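# Stamping task: how much variation before you call it a set?

**murray_cod**

Starting a thread because our group can't agree. We're collecting demos with the hand-held gripper for a stamp-and-ink-pad task. Pick up the stamp, press it on the red pad, press it on the paper, put it down. The target for the first set is 2000 episodes and we want a policy that copes with the pad and paper being moved around.

My rule so far has been to shift the paper every 5 episodes and leave the ink pad alone until the end of a batch. Selina Kälin, who does our training runs, reckons that's far too tidy and the model will just learn where the pad lives. View from the wrist camera during the work:
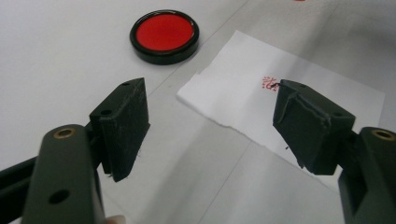

The other thing I can't settle is whether to bin episodes where the impression comes out faint or broken. If the motion was right and the ink was patchy, is that a good demo or a bad one? At the moment I keep them and put a note in the log.

**prairie_dog_41**

Keep them. The policy is learning the motion. It has no idea what a nice impression looks like unless you're scoring on it.

Agree with Selina on the pad. Move both, every episode. It costs you a few seconds each time.

**tikosico_user**

Disagree on keeping faint ones. We did a labelling task on Tikosico in March and kept every half-stuck label because "the motion was fine". The policy then pressed too lightly, every time. A faint stamp usually means not enough pressure or a poor dip, and both of those are in the motion. You're teaching it to underpress.

**prairie_dog_41**

Fair, but a faint stamp can also be a pad that needs more ink. You'd be throwing out good presses.

**tikosico_user**

Then re-ink the pad at the start of each batch and that excuse goes away. After that, faint means faint and it gets binned.

**obed_issahaku**

Obed Issahaku here, I look after collection at Hamada. A few practical points.

1. Tag, don't delete. We use three outcomes: clean, partial, fail. Train on clean first, add partial afterwards and compare. Storage is cheap and going back to collect again isn't.
2. Check your finger pads. If the covering starts peeling, the grip changes and so does what the camera sees. We log the pad condition at the start of each batch.
3. Be careful with your start frames. Ours always begin with the fingers open and the ink pad already in view. If you begin some with it out of view, you need enough of those for the model to learn to search.

**murray_cod**

Cheers Obed. Point 2 is worth a look on our end. I've been going by feel and hadn't logged anything. Pulled up an open-finger view to compare against your point 3:

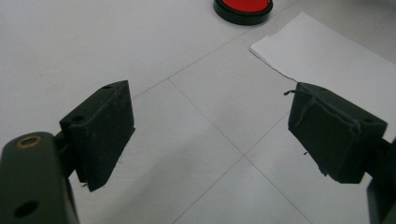 *Fingers open, nothing held, ink pad at the top and paper on the right.*

So the pad is in view but only partly. Would you count that as in or out?

**obed_issahaku**

In. As long as some of the red is showing it has something to head for. I would replace the covering on the right finger though, or at least trim that loose strand.

**dredance_fan**

Going against the grain here, but leave it on. Your gripper is going to wear in use as well. If every demo has fresh pads the policy falls over the first time they get scruffy. On Dredance we swap them only when things start slipping.

**obed_issahaku**

I don't mind worn. I mind not knowing which episodes were worn. If it's in the log, do what you like.

**murray_cod**

Both sound reasonable. I'll swap the covering at the halfway mark and record it, so we get some of each.

Plan from here: move pad and paper every episode, re-ink at the start of each batch, tag outcomes the way Obed does. I'll go back through the 41 episodes I marked as faint and call them partial for now.

**tikosico_user**

Still think you'll end up dropping those 41, but tagging them does no harm. Do you grey out the bottom of the image at all? We had fingertips showing up in ours.

**murray_cod**

No, left as is. Selina wants to try Zakance for the preprocessing and it has a mask option. I'll post the settings once she's run it.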